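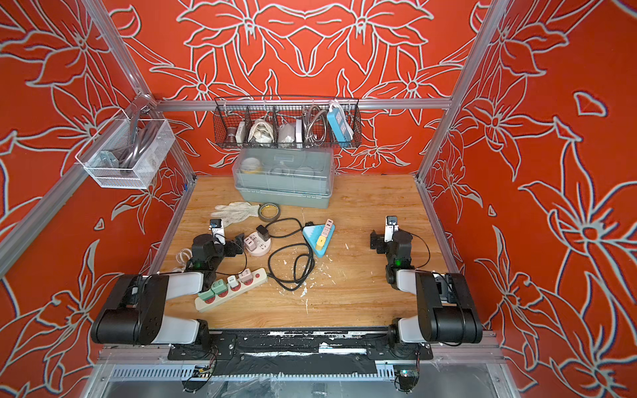

Sernia cell, Saturday, before the first run. Power strips and adapters out on the table, bin at the back wall.

Task for the day: cable and adapter tidy-up. Pull the plug adapters, coil the loose cable, put everything in the plastic box, lid on. A person does this in a couple of minutes without thinking about it. I wanted to know which parts the arms can do now and which parts still need a person.

Policy is the one trained on the Clesdale set, 2054 demos, no changes since the last entry. Attempt limit 124 seconds per subtask, then abort and log.

Single adapters, already free of a socket: fine. Either arm picks them up and drops them in the box. Orientation in the box is random, which I don't care about.

Adapters still plugged in: poor. The gripper gets a decent hold but the strip comes up with the adapter. Needs the second arm to pin the strip down, and the policy does this only when the strip lies close to square with the rail. At a diagonal the right arm hovers and does not commit. Noura Chidiac thinks the demos are biased, as most operators straightened the strip first. Checked a handful and she is right.

Triangular strip: worse than the long one. Less length to hold, and with adapters on the upper face there is little clear surface for the second gripper. 6 attempts, no clean pull.

Black cable: did not get a coil. Left arm lifts a loop, right arm grabs the same loop, and the two of them stretch it until the force limit trips. Stan suggested treating cable as "gather and drop" and giving up on a proper coil. Tried it after lunch. The result is ugly but it goes in the box, and for a home customer that may be enough. Evlow will disagree – their spec says coiled and tied.

Lid: skipped, done by hand.

So for this chore, loose hard items yes, unplugging sometimes, cable no. I would not put it in front of a customer in September.

To do
– record new demos with the strip at random angles, no straightening allowed
– lower the pull speed on the adapters
– wipe down the tabletop, white flecks all over the middle and right side
– same for the black panel under the rail
– log disk is at the 1000 episode cap, move the old ones off before Noura's next session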